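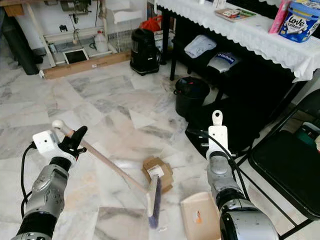
Talberg, novembre

J'habite dans cet appartement depuis presque un an et je continue à apprendre comment on vit avec un sol en marbre. Dans mon pays, chez mes parents, il y avait du bois partout, et un tapis dans chaque pièce. On ne pensait pas au sol. On marchait dessus, c'était tout.

Avec le marbre, il faut penser. La première semaine, j'ai nettoyé la cuisine avec du vinaigre blanc, comme ma grand-mère le faisait pour les vitres. Le lendemain matin, j'ai trouvé des taches mates devant l'évier, de la taille d'une assiette. J'ai frotté, j'ai rincé, rien n'a changé. C'est Chantelle Venter, ma voisine du dessus, qui m'a expliqué que l'acide mange la pierre et que ces taches ne sont pas de la saleté. Elle a utilisé le mot « brûlé », que je connaissais seulement pour le pain.

J'ai demandé un prix à une petite entreprise de la ville, Farker, pour repolir la cuisine. Ils m'ont répondu très poliment : 295 euros, déplacement compris. J'ai gardé le papier dans un tiroir et j'ai décidé d'aimer mes taches.

Depuis, j'ai pris des habitudes. Je balaie tous les soirs, avant de laver quoi que ce soit. Le sable est le pire ennemi, il entre avec les chaussures et il raye. Ensuite je passe une serpillière bien essorée, avec de l'eau tiède et un peu de savon neutre, 20 millilitres dans le seau (je mesure avec le bouchon). Pas de citron, pas de vinaigre, pas de produit pour les toilettes. Si du vin tombe, j'essuie tout de suite, même quand les invités rient de moi.

Il y a aussi la question du bruit. Une cuillère qui tombe à 11 heures du soir, tout l'immeuble la connaît. J'ai collé des feutres sous les chaises et deux sont déjà partis. Je ne sais pas quelle colle il faut choisir, alors si quelqu'un a une idée, écrivez-moi.

L'été, par contre, je suis très content. En août je me suis couché par terre dans le couloir, les bras ouverts, et j'ai lu un demi-roman comme ça. Ma mère m'a appelé pendant ce temps et je lui ai dit que j'étais « au frais ». Elle a cru que je parlais de la prison. J'ai dû vérifier l'expression après, et je crois que c'est moi qui avais fait l'erreur - ou peut-être elle, nous ne sommes pas d'accord.

Maintenant l'hiver arrive et le sol est froid dès le réveil. J'ai vu un tapis de 200 centimètres de long, en laine grise, qui irait bien à côté du lit. Le vendeur m'a prévenu qu'il faut mettre un filet dessous, sinon il glisse. Je vais d'abord mesurer la chambre, et je vous dirai dans le prochain billet si je l'ai pris.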